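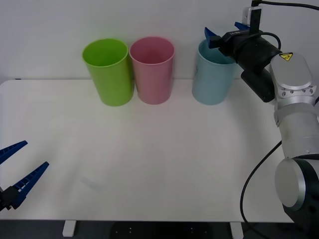 Figure 3. Three plastic cups at the rear of the table, with unequal gaps between neighbours.

3.2 Spacing and perceived grouping

Spacing was varied while cup type and table height were held constant. The cups are tall and slightly tapered, so gaps were measured at the rim. In the layout of Figure 3 the green and pink cups nearly touch and the light blue cup stands apart. Raters at the Brumden site judged 40 layouts each, in two blocks separated by a break of 7 minutes, and stated which cups belonged together. Layouts in which all gaps fell below 14 mm were scored as a single group and left out of the pairwise analysis. Colour order was balanced across raters - a pale cup beside a bright one may read as further away - and entered the model as a fixed effect.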